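O farol de Lurkport foi desligado às 3h10, conforme a norma. O técnico registou a hora, a tensão residual e a direção do vento. Não registou a luz que continuava a varrer a água.

A avaria constava do caderno desde junho. Com a lente parada e o circuito aberto, o feixe saía da torre a intervalos regulares e alcançava a bóia de Swai, a 3000 metros. O manual de Pramstead previa 300 horas de serviço por lâmpada. A última, retirada do suporte, levava 710.

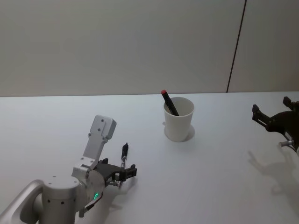
Ficção breve

O inspetor veio de Trodbridge no barco do correio. Mediu a corrente nos bornes: zero. Cobriu a lente com lona dupla e mandou apagar as lanternas do cais. O feixe passou pela lona sem perda apreciável.

- Desde quando? - perguntou.

- Desde a retirada da lâmpada.

O inspetor preencheu o impresso de anomalias até ao campo «causa», que deixou em branco. No campo «medida proposta» escreveu: manter. O consumo era nulo e nenhum navio se queixara.

O técnico continuou a subir a escada todas as noites. Limpava o vidro, lubrificava o rolamento - embora nada rodasse - e assinava a folha. Na coluna do estado passou a escrever «desligado, em funcionamento». A repartição devolveu a primeira folha para correção e arquivou as seguintes.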